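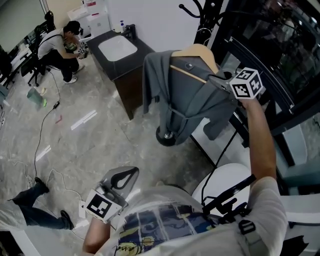 Coat rack by the sink, gray one on its hanger.

Rulunby Home Help > Closets and Entryways

Heavy wraps on a hook-style coat rack keep sliding and leaning, what am I doing wrong?

Soledad Boateng
posted in January, 29 views

Hi all! Longtime reader of the laundry threads, first time posting in this one. We have one of those black metal coat racks, the kind with a round base and a center pole with hooks coming out of the top. It lives in a corner with a sink on one side and a glass-fronted thing on the other, so it's not exactly a proper entryway, it's just where stuff ends up. I love the look of it. I do not love what happens when you put anything with weight on it.

My main problem is the gray wrap thing. My sister calls it a jacket, I call it a robe, and it gets worn as both depending on how cold the mornings are (it was a gift and the label is long gone, so don't ask me!). If I hang it straight on a hook by the back of the neck I get a little pointy bump in the collar that stays all day. So I moved it onto a wooden hanger, which fixed the bump completely, and then started a whole new set of problems. The hanger turns on the hook. One sleeve ends up facing the wall, the front falls open, and the belt works its way down and drags on the floor, and then somebody steps on it and the whole rack leans over. It has gone all the way down twice. The second time it took my umbrella and a full mug of tea with it.

Things I have tried so far: a rubber band around the hook (looks terrible and dried out in a month), putting my tote bag on the opposite side as a counterweight (works until I take my tote bag to work, which I do every day), and those flocked velvet hangers (too skinny, they made dents in the shoulders).

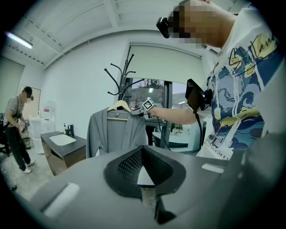
What I'd really like is for the wrap to stay put facing out into the room, so I can grab it with one hand on my way past. The collar is wide and soft and it sits nicely on that curved wood, so I don't want to give up the hanger if I can help it. The hooks are thin, though, and they curve out every which way, and I wonder if that's half the trouble. Would a thicker hook help? Should I be hanging it lower? Is there a trick to the sleeves? I can drill into the wall behind it if I really have to but I would rather not, my last attempt at a wall anchor is still hidden behind a calendar.

Also, separate question, does it matter which hook you use? I always go for the one closest to me.

Thank you thank you!

3 replies

Fahad Bugti

Get a heavier rack.

Edit: OK, someone messaged me that this was rude, sorry. What I mean is those racks with the round base are fine for hats and scarves and one light coat. A wrap on a wooden hanger sticks out way farther from the pole than a wrap on a hook, so the pull is all on one side. I had the same style in my old apartment and it lasted until my brother-in-law hung his motorcycle jacket on it. I have a wall rail now, a Pumix, 29 inches long, two screws. Never thought about it again.

Tolera Abera

I wouldn't buy anything yet. I have a rack a lot like yours and it holds a bathrobe and two coats, and it only fell when I first got it. Here's what I'd do, in this order.

Turn the base before anything else. Mine had a slight wobble and I found that one edge of the base was sitting on a grout line. I rotated it a little at a time until it stopped rocking and then stuck a felt pad under the low spot. Five minutes, and that was most of my problem gone. While you're down there, grab the pole and twist it. If the sections are screwed together they loosen up over time, and a loose pole leans long before the base does.

Then the hanger. It turns because the wire neck is rolling around on a thin hook, so you want some grip right where the two touch. I wrap that spot with self-fusing silicone tape, the stretchy kind from the plumbing aisle. It sticks to itself and leaves no goo, and in black you won't see it on a black rack. Two or three turns is plenty. Please don't use foam tape, I did, and it crumbled onto a navy coat.

For facing outward: try the hook that points toward the corner and not the one that points at you! I know it feels backward. The wrap ends up closer to the middle of the room's wall side, so if it does tip it has somewhere to rest. You'll have to reach a bit farther. If you can't stand that, keep it where it is and put something permanent on the opposite hook. I filled a drawstring bag with about 500 grams of rice and it has hung there so long that guests think it's for decoration.

The belt is easy. Measure it first, mine is 46 inches, so if I let one end hang it goes straight to the floor. Pull it so both ends are even, then loop it once loosely around the neck of the hanger, on top of the collar. Or take it out of the loops completely and drop it in a pocket, if yours has pockets. No belt on the floor, no stepping on it, no tea.

Sleeves I just let hang. My mother used to fold them into the front pockets, and they come out with a crease at the elbow.

Soledad Boateng (original poster)

Tolera, the grout line!! I went and looked and one side of the base really is up on something, I could slide a piece of junk mail under it. Turned it, and it's so much steadier already. Going to pick up the tape this weekend. I'm still suspicious of the far hook but I will give it a fair try. Fahad, no offense taken – if it goes over a third time I'm coming back to ask you about that rail.

Andor Rácz

Just adding on hangers, since I don't think the width came up. Lay the wrap flat, measure across the back from shoulder seam to shoulder seam, and get a hanger a touch narrower than that. Too wide and it pokes out into the sleeves, which gives you the same kind of bump you had in the collar, only lower down. A soft drapey one with dropped shoulders may not have a seam where you expect it, so measure on the person if you can.

I bought a set of Szénási hangers for my own closet and they are nice but the necks are stiff and don't swivel. For a rack like yours that might be a plus. Check before you buy, some of their newer ones do turn.

And if you wash it, wait until it's fully dry before it goes back on the rack. A damp robe weighs a lot more than you'd think, and I cracked a floor tile finding that out.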